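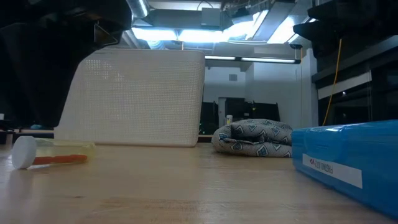 How to check your smoke alarms without fooling yourself

Most people press the button, hear the beep and call it done. I don't trust the beep much. It tells you the battery and the sounder work. On many alarms it says very little about whether smoke can get in.

Start with the date. Take the alarm off its base and look on the back for a "replace by" label. If there's only a date of manufacture, look up the life span in the leaflet, usually ten years. Past that, bin the alarm, however loudly it beeps. A mains alarm needs the power switched off at the fuse box first, and if you're unsure about the wiring, leave it to an electrician.

Next, clean it. Run the soft brush of a vacuum cleaner round the vents. Don't spray polish or anything else near it. Look for paint over the slots too. Our last decorator left a neat coat of white on both landing alarms, and they'd gone on passing the button test ever since.

Put it back and press the button. Now do it again with someone in the furthest bedroom, door shut, radio on. My own alarm measured 82 decibels in the hall, which sounds impressive until you're asleep behind a heavy door. If they can't hear it, you want linked alarms, so that when one goes off they all do.

Check where it's fixed. On a flat ceiling, keep it at least 300 mm from any wall or light fitting. Kitchens want a heat alarm, or you'll end up taking the battery out over burnt toast, and it won't go back in.

As for lighting a match underneath, don't. Birthe Lauritsen, who spent years fitting alarms in Wiltley, has seen the scorched plastic that leaves. Use a tin of proper test smoke, if the maker allows it, and follow the distance on the tin.

Repeat the button test every month and the cleaning every six. Write the replacement date on the side of the alarm in marker pen, where you can read it from the floor.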